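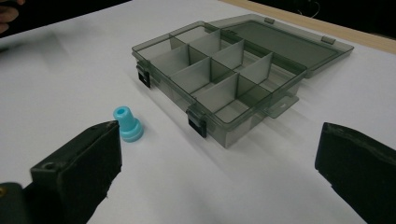
Torsion pendulum keeps drifting, any ideas?

Danish Mirani
I've been building a small torsion balance at home in Bemthorpe, nothing grand, just a brass bar on a tungsten fibre with a mirror and a laser spot on the far wall. My spare bits live in a smoky-grey plastic box with dividers, so at least I can find things! The period is a lovely steady 130 seconds, but the resting point creeps the same way every night and I can't make it settle. Would a longer fibre help, or am I being impatient?

Bodley
Lovely project, and yes, a bit impatient I'm afraid. A new fibre unwinds for days after you hang it, mine took 5 before I could trust it. Hang a slightly heavier dummy weight on it (well short of breaking, of course) and warm it gently for an evening, then let it cool before you put the bar back. I'd leave the length alone for now. Do log the room temperature beside the spot position too, as a draughty room will fool you every time.

Movach
mine did this, was static. earth the bar through the fibre and put a foil screen round it

Grabner
What Bodley said. Check the top clamp as well, mine was slipping by a hair.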